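# Recording a table-clearing set with two arms

Feb 17, 2020

These steps cover one recording block on a two-arm station, from an empty disk to a folder that the Flakavora trainer will accept. They assume the arms are already calibrated and the Ponow recorder is installed on the station machine. Calibration has its own page.

## 1. Set the block parameters

Open `block.yaml` in the recorder folder and fill in four fields:

```yaml
task: bowl_cutlery
rate_hz: 30
max_seconds: 60
arms: both
```

`rate_hz` applies to the joint states and to the wrist cameras. Do not set them separately. Earlier releases of Ponow allowed it, and the January recordings made that way had to be resampled before they could be merged.

`max_seconds` is a hard stop. An episode that reaches the limit is saved with the flag `timeout` and left out of training by default. If operators hit the limit often, the task is too long and should be split in two.

## 2. Check the wrist views

Start the preview:

```
ponow preview --arms both
```

Both fingertips of each gripper should be visible with the gripper fully open. If one is missing, loosen the camera clamp, turn it and tighten it again. Adjusting the crop in software moves the problem to the next person who reads the calibration file.

Look for blown-out highlights on any polished metal. Lock exposure once the preview looks right:

```
ponow camera --lock-exposure
```

Auto exposure left on will shift brightness as the hand moves over shiny parts, and the model will learn from the shift.

## 3. Write the start states

Each task needs a short list of start states. A start state says which objects are out, which side of the table each one is on, and which way the handles point. Keep the wording loose enough that an operator can set it up by eye. For `bowl_cutlery` we use 4:

- `A` – bowl left, fork and spoon to its right, handles toward the front edge
- `B` – bowl right, fork and spoon to its left, handles toward the front edge
- `C` – bowl in the center, fork on one side, spoon on the other
- `D` – bowl left, fork and spoon crossed

Within a start state, shift the objects a little between episodes. A hand's width is enough. Do not mark positions on the table with tape. The tape ends up in the recordings, and a policy trained on them will look for it.

## 4. Record

Run:

```
ponow record --block block.yaml --start A
```

The sequence for each episode is the same:

1. Move both arms to the ready pose, grippers open.
2. Place the objects and take your hands out of view.
3. Press the left pedal. Recording starts on the tone.
4. Carry out the task at an even speed. Pauses longer than a second are trimmed later, and trimming leaves a visible jump in the joint data.
5. Return both arms to the ready pose.
6. Press the left pedal again to save, or the right pedal to discard.
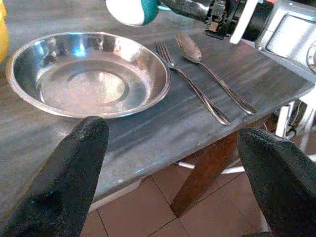 Use one arm for the bowl and the other for the cutlery, and keep that assignment for the whole block. Mixed assignments are fine across blocks, but they need a different `task` name. The arm that is waiting should stay still. Small idle movements get recorded as actions like any others.

Grasp the handles near the middle. A failed grasp followed by a clean retry is worth keeping – save it and add the flag `retry`. Discard the episode if an object leaves the table or an arm faults.

## 5. Label and check

Labels go in `episodes.csv`, one row per episode, with the start state, the result and any flags. Then run the checker:

```
ponow check ./bowl_cutlery
```

It reports dropped camera frames, gaps in the joint log and episodes without a label. Dropped frames at the very start are harmless. Dropped frames during a grasp are not, and those episodes should be removed.

## 6. Export

```
ponow export ./bowl_cutlery --format flakavora
```

The current set, exported as Skondano, holds 1,331 episodes. New blocks are appended to it with `--append skondano`. The export fails if the rate or the camera size differs from what is already in the set, and the message names the first episode that does not match.

Keep the raw folder until the trainer has read the export once without errors.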